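Mollisari Puts a Bag on a Hook and Asks Every Shared Workroom to Try It 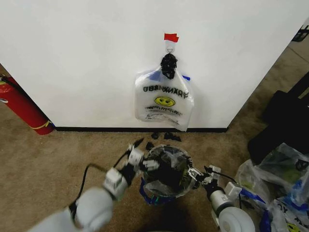 By the Mollisari workroom desk

CAVDALE, November 30, 2021 — I get to write the announcements for Mollisari, and most of them are about opening hours and new shelves. I like this one better. Starting in March we're rolling out our wall-and-basket cleanup setup to all 13 of our shared workrooms, and we're putting the instructions out free for anybody who runs a packing room, a craft room, a mail room or the back half of a shop (or a garage, we're not picky).

The whole thing is a hook on the wall, a plastic bag hanging from the hook, and a round wastebasket with a clear liner standing on the floor near it. We call it the Drekau Corner, after the room where we first tried it. If you were hoping for an app, sorry!

I should explain how we got here. People use our rooms to wrap, pack, cut and sort, and all of that makes scraps. Black plastic is the worst of it in my book. It clings to your sleeve, it slides off the table, and on a tan carpet you can spot a piece the size of a postage stamp from the doorway. You can see three little bits of it, or something very like it, lying by the baseboard in the photo, and that's a pretty normal look for us in the middle of a work session. We used to keep one big trash can by the exit and ask everybody to walk their scraps over. Hardly anyone did. I didn't either, and I wrote the sign.

So last March we moved things. The basket came in close to the wall, right where the mess was landing anyway, and we put a small ring hook above it. The bag on the hook can be any old shopping bag with handles. The one at Drekau has a yellow smiley face on it, and I'm fond of it. I've asked twice that it not be swapped for a plain one.

Each half has its own job. The basket takes what's going out. The bag takes anything that might get used again: a decent length of wrap, a spare liner, a piece big enough to pad a corner. At the end of a session you look through the bag, keep what you want and drop the rest in the basket. Then you tie up the liner, put in a new one and you're done.

We ran it at Drekau for 78 sessions before saying a word about it outside the building. I kept a notebook, which is mostly coffee rings and complaints, but a few things in it turned out useful and we've put them in the guide:

Hang the bag low enough to reach without stretching. Our first hook was up where a tall person had decided it should be, and the rest of us just tossed things at it.

Go with a clear liner in the basket. You can tell at a glance what's in there, and if your scissors went in with the scraps (mine have, more than once) you can fish them out before the liner gets tied.

Fold the liner well down over the rim. A liner with only an inch of overhang slips in the first time you push down a wad of plastic, and then you're emptying the basket by hand.

Leave the floor under the bag clear. Small pieces will drop there no matter how careful you are, and it's so much nicer to sweep a bare patch of carpet than to feel behind a box for them.

Keep the fire extinguisher easy to grab. We have a red one near the corner at Drekau, and the guide says plainly that neither the bag nor the basket should ever get in the way of it. Please check your own building's rules as well before you settle on a wall.

Put a strip of bright tape where the hook goes. We use red. If you've got several rooms, people walking into a strange one know where to look, and if a hook comes down for painting you can find the spot again.

The rollout goes like this. Our Siregar building gets its corners first, in the opening week of March, and the other rooms follow through the rest of the month. Members don't have to sign up or bring anything, though if you've got a drawer full of shopping bags at home (who doesn't?) we'd be very happy to take a few off your hands. Clean ones, please, with both handles still on. There's no change to what members pay, and the rooms will stay open while the hooks go up. It takes a few minutes a room, and most of that is arguing over the height.

The free guide is a single sheet, printed on both sides. One side has the setup, the other has the end-of-session cleanup in large type so it can go straight on the wall. We're printing some 400 copies to start with, and they'll be sitting at the front counter in Cavdale and at Siregar for anyone who wants to pick one up. You don't have to be a member. If you run a room of your own, take as many as you have walls for. Copy it, shrink it, write all over it.

We'd also love to hear what you change. One member has already told me the bag should be for trash and the basket for keeping, on the grounds that a basket is easier to dig through. I've thought about it a lot and I still like ours, but the guide has a blank space at the bottom for exactly this kind of disagreement. Drop your notes in the box at either front counter and I'll read them all before we print the next batch.

If you'd like to see a corner in use before March, come by Drekau during regular hours. Somebody will be packing something, there'll be scraps about, and you can try the height of the hook for yourself.

About Mollisari

Mollisari runs shared workrooms for packing, sorting and light craft work in and near Cavdale, including the Drekau and Siregar buildings. Rooms can be used by the hour or by the month, with tables, wall hooks and baskets included.

Press and visitor questions: ask for the workroom desk at the Cavdale front counter. Printed copies of the Drekau Corner guide can be held for pickup on request.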